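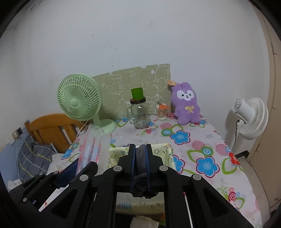 6 min read

February, the back room at Mivstead, kettle on

Right, where was I. The last entry stops in the middle of a sentence about drawer liners and I have no idea what I was going to say about them, so I'll leave the drawer liners alone and get on with the open box business, as that's what I've spent the whole morning on and I'd like it written down before lunch wipes it.

For anyone in the workshop reading over my shoulder: this is the Clondetti job, the small-homes one, where people have one table that gets used for everything and a drift of bits and pieces that never makes it back to a cupboard. We've been asked for a simple way of clearing that table which a tired person will still do at the end of the day. I've been going at it with ordinary household odds and ends and the sort of fabric storage box you'd find in a child's bedroom, because that's what people have already got. I did want to try it with the plain canvas ones from Berchtold as well but they're still on order, and I'm not waiting.

The green fan stays. I've decided that once and for all. Every time I clear a table I end up shuffling the fan from one end to the other and back, and then the flex has to be chased too. So the fan lives at the back on the left, tilted however it likes, and everything else has to work round it. I think that's a fair rule for real tables as well: pick the one big thing that isn't going anywhere and stop touching it. In my own kitchen it's the bread bin. At Higinio's it would be the radio (he'd fight you for that radio).

Next, soft things. Soft things are a nuisance! Anything made of cloth without a proper shape to it wants to be picked up by the stiffest part. If there's a band or a hem or a seam, take hold near that, and the floppy part will hang and more or less look after itself. Pick it up by the floppy part and you get a handful of folds, it drags across the tablecloth, and whatever was next to it comes along for the ride. I did it the wrong way at least as often as the right way, which I put down to not looking before I reached.

Then putting it down, which is a separate skill. If you lower a soft thing straight into a corner and let go late, it slumps against the wall of the box and takes up very little room. Let go early and it spreads out over the bottom like a cat and you have to pick it up again. Let go late, then. I've underlined that on the card by the door.

Long things I haven't cracked. A long clear case is no friend of a short box. You can stand it on end, where it leans, or lay it across the top, where it stops you getting at anything. I tried both and liked neither. What I'd suggest for the moment is that long cases don't go in at all and get their own place along the back edge of the table, lying in the same direction as the edge. At a slant they eat up a surprising amount of cloth. I need to ask Higinio Ochoa about this, he did the shelf inserts for the Notidport flats and they had the same bother with umbrellas and rolling pins. My memory is that he made a gutter out of cardboard and was very proud of it.

Tea. Back at half past ten.

Some timings, for what they're worth. Clearing the table with no plan took me 14 minutes, and that included a good deal of standing about holding something and wondering. I didn't time the second go properly as the phone rang. It felt a lot quicker, but feeling isn't timing, so I'm leaving that line blank until I can do it again with my phone in the other room. I should also do it after lunch, when I'm slow and full of soup. That's much nearer to the state people will be in.

The tablecloth. I keep changing my mind about the tablecloth. It's cheerful and it stops things clacking, and I'd be sorry to lose it. But a busy print does hide small things, especially small pale things with a bit of colour on them, and I've twice run my hand over the cloth at the end to check by feel. Perhaps that's no bad habit: a flat hand, all the way across, last thing. I'll put it in as a step and see whether people find it silly. The other thing about the cloth is that it creeps if you drag the box. Lift the box. I know, I know, lift the box, I've told everybody else often enough.

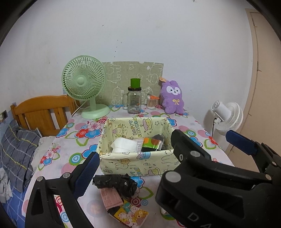

Order of packing is what I really wanted to get to today, and I think I've finally got something I believe in. I used to say heavy things first, because that's how I was taught to pack shopping, but nothing on this sort of table is properly heavy. What works is starting at one end and keeping to a row, so that each thing has a neighbour to lean on and you can still see all of them from the top. With the tissue bundle at the left end of the birthday box, the whitish plastic package had something soft to sit beside, and the green, orange and black packet carried on the row from there. The dark grey thing behind it in the corner is easier to miss, and I'd call that the weak spot. Corners at the back are where things go to be forgotten. Maybe the rule is that only something you don't need this week is allowed in a back corner, or maybe it should be the opposite and the corner gets the thing you'd come looking for. I can argue it either way and have done, to myself, out loud.

The stuff that's left in front of the box is interesting too. A crumpled black plastic bag lying over a pink packet is just the kind of pair people leave for last and then shove in together, and then the bag opens itself out slowly during the evening and fills the whole box with air. I'd roll bags tight and tuck them down a side. I'd also pick the top one up first!! Sounds daft to write it. But try pulling the lower thing out from under a bag on a cloth, in a hurry, and see where the bag goes.

Now, about the box itself. I like a box with soft covered walls for this, mostly because it forgives you. You can bump the rim on the way in and neither the box nor the thing you're holding minds much. Printed ones also have a use I hadn't thought of. If there's a drawing on one side you can tell people "the tissues go at the rabbit end" and they remember it, whereas "the left end" means nothing once the box has been turned round. I tried this on my sister over the phone and she got it straight away. So even if we go with the Berchtold canvas ones I'd like some mark at one end, a stitched star or a scrap of ribbon, anything. I priced ribbon at 89p a metre and that would do a fair few boxes.

The shelf it's going on in the sample room has 38 cm of clear depth. I measured it myself, twice, the second time because I'd written the first one on my hand and washed up. That ought to be plenty, but I want finger room at the front as well, so the box can be drawn out without tipping. A tipped box and a row of leaning packets is a sad business.

Things I got wrong this morning, so that I don't do them again. I moved the box nearer to me halfway through and had to learn all the distances afresh. I folded something that was perfectly happy unfolded. I started putting things in before I'd decided what the box was for, and this is the big one really, I do it at home too. If it's the box for paper goods and packets, then cloth things belong somewhere else, however nicely they fit. I'm tempted to allow one odd item per box, as a sort of amnesty, and I'd like to hear what the others think about that before it goes on the card.

For Higinio when he's in: could you look at the long case question, and have you still got the cardboard gutter from Notidport or did it go in the recycling? Also your mug is on page 77 of the big ledger, I mean the ring from it is, right through the fabric prices.

Still to do:

Time the clearing again, properly, after lunch.
Try the row from right to left, as I'm right-handed and may have made it easy for myself.
Chase the canvas boxes.
Roll all the plastic bags one way and see if they stay rolled overnight.
Buy ribbon. Not the yellow, it'll disappear.
Find out what I was going to say about drawer liners.

Ten past twelve, stopping there. I've left the fan where it was.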